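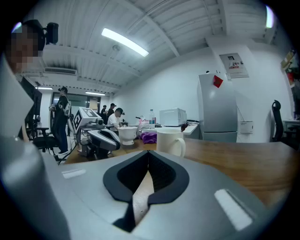
Mug, cup and purple cloth on the table, from the camera on a hand-held gripper.

The Trelska is sold as a kit: 2 hand-held grippers, a camera for each, a set of printed markers and the software that turns a recording into a path a robot arm can follow. Tarek Abou Zeid runs product at Sonex, the company that makes it. We spoke on 1 November 2022, after a month in which the kit had been on loan to a handful of labs.

The first thing I asked was why the marker sits on top of the gripper in plain view, when most of the competition tries to hide its tracking hardware. "It has to be seen by something other than the camera it travels with," he said. "If you bury it, you lose it every time the wrist turns. We tried it on the side of the housing in the first prototype and the dropouts were bad."

The jaws are the part he is most willing to discuss. They close on a V, which centers a round object without much help from the operator. A mug handle is harder. "People approach a handle at whatever angle suits their elbow. The arm has no elbow like that. So the software flags any grasp the arm can't reach, and you do that one again."

How many get flagged? He would not give a rate. He did say that a working set for one table task is 3,000 recordings, and that a new operator should expect to throw out most of the first day's work.

Nabila Zerouali was on the same call. She leads testing at Mahrous, which had the kit through October and is paying for a second term. Her complaints were specific. The trigger spring is too stiff for a full shift. The clock sync between the two grippers drifts after 4 hours and has to be reset by hand. The manual puts the reset procedure in an appendix.

"Cloth is where it earns its price," she said. "You can feel through the trigger when you have one layer or two. With a joystick you are guessing."
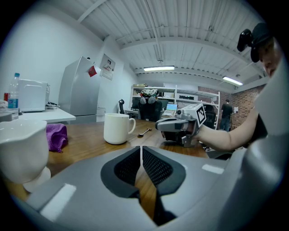 A hand-held gripper with its marker block on top, held over the table near a mug and a spoon.

Thin metal objects are the weak point. Zerouali's group found that a spoon lying flat was picked up reliably only when the operator slid it to the table edge first – a habit the arm then copied, even with no edge in reach. Abou Zeid accepts this. A thinner fingertip is in testing, with no ship date.

The software exports to Trirwood, the format Mahrous already used, and to plain text files. There is no subscription on the export. There is one on the cloud processing, and Zerouali's team does not use it. "We process on our own machines. It is slower and I don't mind."

I asked Abou Zeid whether the stiff spring would be changed. He said a softer one fits the current housing and that existing customers can request it through support. Zerouali asked him to send her the part number.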